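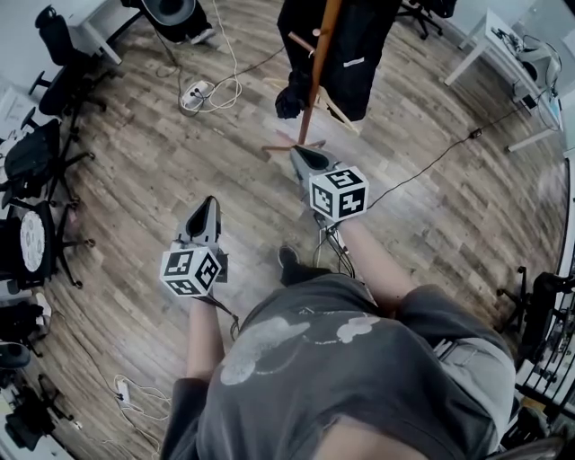
Tharindu Jayasinghe wrote under my last post that four months is too short a time to say anything useful about living without a car, and that I should wait until I've done a February. I take the point. I'm writing it down now anyway. By February I'll have forgotten half of it.

November 28, 2020

I sold the car at the end of July. It was paid off and it ran fine. In the twelve months before that I had driven it 3,891 miles, and when I sat down with the insurance bill, the parking permit and a quote for new tires, I didn't like what each of those miles was costing me. The buyer came from the other side of Hullach and drove it away the same afternoon. I kept the ice scraper by mistake. It's in a kitchen drawer.

Most of my trips now are on the 24 bus. It stops at the end of my street, goes down the hill past the library, and ends at Trokent, where I can change for anything else. The ride takes about half an hour on a good day. By car it was fifteen minutes, plus whatever it took to park. I used to leave the parking out when I told people how long my drive was.

The timetable is the part I had wrong. I thought I would need to plan every day around it, and for the first few weeks I did. I had the times on a card in my wallet. After that I knew them, the same way you know when a store closes. The last bus home is earlier than I would like. I've missed it twice. Once I walked, and the other time I paid for a cab and was annoyed for the rest of the evening.

Groceries took some sorting out. I used to do one big trip every other week and fill the trunk. Now I go to Munasinghe on foot, usually three times a week, and buy what fits in a backpack and one bag. It costs a bit more per item than the big store did. I throw away less food, so I think it comes out close to even, but I haven't kept the receipts and can't prove it. Cat litter is the exception. I have that delivered.

Rain is fine with a proper coat. Wind is worse. The shelter at my stop has a roof and one side, and the one side faces the wrong way.

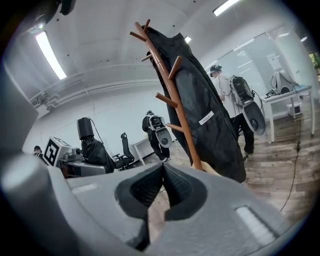
Wouldn't a smaller, cheaper car have fixed most of this, one reader asked by email, and left me free to go where I wanted? Maybe. I looked at a used Ivau in the spring and it would have cut the fuel and the insurance. It would still have needed the permit and a place to sit all day. I also know myself well enough to say that if there is a car outside, I will drive it to the mailbox.

What I do miss is visiting my aunt. She lives out past the reservoir, where no bus goes, and a drive that used to be easy is now a train and then a ride from whoever can fetch me. I've seen her less this fall, and some of that would have happened this year in any case. We talk on the phone on the evenings in between. For one visit I rented a car for the day, which cost more than I expected once the extra insurance was added, and I had to have it back by six.

I've also turned down a few things. A friend was giving away a bookcase and I couldn't think of a way to get it home. I could have asked somebody with a van. I didn't want the bookcase that much.

I walk more. My left shoe has worn through at the heel and I've had to learn which repair place in Hullach is any good. The one next to the bank charged me 25 dollars and did it overnight.

The money from the car is in a separate account and I haven't touched it. If the winter goes badly I can buy another one in the spring. I'll post again after February, and Tharindu can check my work.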